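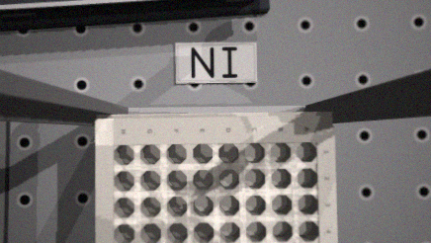

시뮬레이터 안의 손목 시점. NI 라벨 아래에 웰 플레이트가 있고, 그리퍼는 벌어져 있다.

6월 들어서 계속 데모 데이터만 모으고 있다. 모델 쪽은 거의 손을 못 댔다. 블로그에 뭐라도 적어 두지 않으면 나중에 왜 이렇게 했는지 기억이 안 날 것 같아서 지금까지 한 것을 정리한다.

작업은 단순하다. 타공판 위에 놓인 웰 플레이트를 그리퍼로 집어서 옆 라벨 자리로 옮긴다. 라벨마다 두 글자짜리 코드가 붙어 있고, 에피소드가 시작될 때 "NI에서 집어라" 같은 문장이 같이 주어진다. 정책은 손목 카메라 영상과 관절값과 이 문장을 받아서 다음 동작을 낸다. 처음에는 라벨 없이 위치만 고정해 놓고 모았는데, 그렇게 학습한 정책은 플레이트가 어디 있든 늘 같은 곳으로 갔다. 그래서 라벨을 넣고 자리를 섞었다.

환경 이름은 Jukusska로 붙였다. 별 뜻은 없고 폴더 이름으로 쓰던 것이 그대로 굳었다. 원격 조작 쪽 코드는 Tavelent라는 저장소에 따로 있다. 처음에는 한 저장소에 다 넣었는데 시뮬레이터 버전을 올릴 때마다 조작기 드라이버가 같이 깨져서 나눴다. 나누고 나서는 덜 깨진다.

지금까지 모은 에피소드는 1361개다. 이 중 239개를 버렸다. 버린 것들은 대체로 세 가지 경우다. 플레이트를 집다가 모서리가 걸려서 기울어진 채로 들어 올린 것, 잘못된 라벨로 갔다가 중간에 방향을 튼 것, 그리고 녹화 버튼을 늦게 눌러서 앞부분이 없는 것. 세 번째가 제일 아깝다. 동작 자체는 멀쩡한데 시작 상태가 없으니 쓸 수가 없다. 지금은 조작기를 잡는 순간 녹화가 시작되게 바꿨다. 진작 할걸 그랬다.

두 번째 경우는 버릴지 말지 오래 고민했다. 중간에 고쳐 가는 동작도 정책에게는 필요한 자료다. 다만 내가 모은 것들은 실수한 이유가 화면에 없었다. 문장을 잘못 읽어서 엉뚱한 데로 간 것이라 정책 입장에서는 아무 이유 없이 휘어진 궤적이다. 그래서 일단 뺐다. 대신 플레이트를 일부러 비뚤게 놓거나 그리퍼를 어긋난 위치에서 출발시켜서, 화면을 보면 왜 고치는지 알 수 있는 에피소드를 따로 191개 모았다. 이건 본 데이터에 섞지 않고 다른 폴더에 두었다. 섞는 비율을 바꿔 가며 학습을 돌려 볼 생각이다.

손목 시점은 처음에 꽤 불편했다. 모니터로 그 화면만 보면서 조작하면 손가락이 양쪽에서 크게 들어오고 플레이트 아래쪽은 화면 밖으로 나간다. 깊이를 가늠하기 어렵다. 옆에서 보는 화면을 하나 더 띄우면 훨씬 편한데, 그렇게 모은 데이터에는 문제가 있다. 나는 옆 화면을 보고 움직이는데 정책은 그 화면을 못 받는다. 사람이 보는 정보와 정책이 보는 정보가 다르면 정책은 근거를 모르는 동작을 배우게 된다. 그래서 불편해도 손목 화면만 보고 모으는 것으로 정했다. 속도는 떨어졌다. 며칠 하니까 손가락 끝과 플레이트 윗변의 간격으로 높이를 읽게 되었다.

그림자는 일부러 켜 두었다. 초기 버전은 그림자를 끈 밋밋한 조명이었고 렌더링도 빨랐다. 그런데 그걸로 학습한 정책에 조명만 바꿔서 넣어 보니 접근 높이가 흔들렸다. 지금은 에피소드마다 광원 방향을 무작위로 준다. 플레이트 위쪽 열 표시에 그늘이 지는 경우도 있고 타공판에 사선으로 띠가 생기는 경우도 있다. 라벨 글자가 그늘에 완전히 묻히는 조합만 제외했다. 사람도 못 읽는 것을 읽으라고 할 수는 없다.

색은 회색조로 간다. 색을 넣은 버전도 잠깐 돌려 봤는데 정책이 라벨 글자보다 라벨 색을 먼저 외웠다. 글자와 색의 짝을 바꾸면 바로 틀렸다. 색을 무작위로 섞는 방법도 있지만 그러면 에피소드가 더 필요하고, 모으는 사람은 거의 나 혼자다.

거의라고 한 것은 Olga Painemal이 일부를 같이 모아 주고 있어서다. Olga는 나보다 느리게 접근하고 집기 직전에 한 번 멈춘다. 나는 멈추지 않고 내려가면서 바로 손가락을 닫는다. 두 사람 데이터를 그냥 합쳐서 학습했더니 정책이 멈춰 서서 안 움직이는 일이 생겼다. 정지 구간이 길면 그 상태에서 제일 흔한 다음 동작이 정지이기 때문이다. 관절이 거의 안 움직이는 프레임을 잘라 내는 전처리를 넣고 나서 줄었다. 완전히 없어지지는 않았다. 기준값을 너무 높이면 손가락을 천천히 닫는 구간까지 잘려 나가서, 그리퍼 값이 변하는 프레임은 무조건 남기도록 예외를 두었다.

Olga와 조작 방식을 통일할지도 얘기했다. 결론은 접근 방향만 맞추고 속도는 각자 하던 대로 두기로 했다. 접근 방향은 플레이트 위쪽에서 들어가고, 두 손가락 사이에 윗변 가운데가 오면 내린다. 이 정도만 맞춰도 궤적을 겹쳐 그렸을 때 훨씬 모여 보인다.

에피소드마다 남기는 것은 손목 영상, 관절값, 그리퍼 열림 정도, 지시 문장, 난수 시드, 조작자 이름이다. 시드는 나중에 추가했다. 시드가 있으면 같은 초기 상태를 다시 띄울 수 있어서, 실패한 평가를 보고 똑같은 배치에서 데모를 새로 모을 수 있다. 시드 없는 초기 에피소드가 아직 데이터에 섞여 있는데 언젠가 전부 다시 모아서 바꿀 생각이다. 메모 칸도 하나 있다. 거의 비어 있지만 가끔 "손 떨림", "라벨 헷갈림" 같은 것을 적어 두면 나중에 거를 때 도움이 된다.

저장 형식은 한 번 바꿨다. 처음에는 프레임을 낱장 이미지로 저장했는데 파일 수가 너무 많아져서 백업이 밤새 안 끝났다. 지금은 에피소드당 파일 2개, 영상 하나와 수치 하나로 묶는다. 영상 압축을 세게 걸면 플레이트 가장자리의 작은 행 표시가 뭉개진다. 이번 작업에서 정책이 그걸 읽을 필요는 없지만 나중에 특정 웰을 가리키는 작업을 하게 되면 필요할 수 있어서 압축을 약하게 걸었다.

데이터 검토는 Triltum으로 한다. 여러 에피소드를 나란히 재생하면서 키 하나로 통과와 탈락을 찍는 작은 뷰어다. 만드는 데 하루 걸렸고 제일 잘 쓰고 있다. 배속으로 보면 이상한 궤적은 금방 눈에 띈다. 다만 저녁 늦게 검토하면 기준이 느슨해진다. 밤에 통과시킨 것을 아침에 다시 보니 탈락시킬 것이 꽤 있어서 이제 검토는 오전 10시 전후에만 한다.

Sotomayor라고 이름 붙인 평가 세트도 따로 만들었다. 학습에 쓰지 않은 라벨 조합과 광원 방향만 모아 놓은 것이다. 학습 데이터를 늘릴 때마다 여기서 돌려 본다. 데이터를 늘렸는데 점수가 안 오르는 구간이 한 번 있었고, 살펴보니 새로 모은 것이 특정 라벨 쪽에 몰려 있었다. 지시 문장을 무작위로 뽑는 줄 알았는데 목록의 앞쪽만 돌고 있었다. 코드 한 줄 문제였다. 그 뒤로는 라벨별 개수를 수집 화면 구석에 띄워 놓는다.

남은 일은 이렇다. 비뚤게 놓은 플레이트 에피소드를 좀 더 모으고, 정지 프레임 기준값을 다시 잡고, 같은 자리에 플레이트가 이미 있을 때 어떻게 할지 정해야 한다. 마지막 것은 아직 데모를 하나도 안 모았다. 지시 문장을 그대로 따르면 플레이트끼리 부딪치니까, 멈추는 것을 정답으로 할지 옆으로 치우는 것을 정답으로 할지부터 정해야 하는데 Olga와 의견이 다르다. 나는 멈추는 쪽이다.

뷰어 코드는 정리가 되면 올리겠다. 지금은 경로가 전부 내 컴퓨터 기준으로 박혀 있다.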